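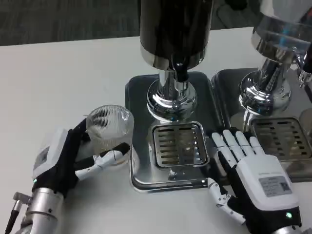
Hydration talk, Grudstead lunch session, June. 18 min incl. questions so keep moving

Start: hands up who had a drink of water before coffee today. Wait for it. Don't tease anyone.

Me: Lorenz Camenzind, run the drinks side of catering at Standdale. Before that, bar work. Not a doctor, say so early.

The problem. Staff at Standdale were not drinking on shift. Headaches by 3 pm, short tempers, lots of soda. 400 people on site, one fountain by the loading door. Long walk, bad taste. Would you go?

What we tried first - posters. Nothing. Free bottles, all lost inside a month. (pause, let them laugh if they want)

Then Ans Van Leeuwen on the night crew asked why the water wasn't where the people were. Give her full credit here, she may be in the room.

So: moved it. Dispensers on tables, next to the break area, next to the time clock. Short wide glasses, no lids. People fill a small glass and finish it, big bottle just sits there getting warm.

Cost slide. 2000 for the first setup, glasses included. Cleaning is extra, don't hide that. Someone will ask about breakages - we lost 23 glasses in the first quarter, mostly the dish room, cheap ones, fine.

Taste. Spend a minute on this, people always skip it. Cold matters more than lemon. Change the filter on the date, not when it starts to smell. Wash the taps every night!! The taps are where it goes wrong. Bachmann story goes here if time (the mint that got stuck), keep it short

Nidar site: copied us but put the table behind a door. Hardly used. Moved it out to the hallway and the glasses started running out by noon. Same water, same glasses. Say this slowley, its the whole talk.

What to do Monday - no, say "next week". Walk your building. Find where people already stop. Put water there. Leave the posters in the drawer.

Questions. Likely ones: sparkling? (yes, if the budget's there). Paper cups? (had them, trash was full by ten). Who refills? Put a name on the rota, we use the early shift lead.

Thank Ans again. Sign-up sheet for the site visit is by the door.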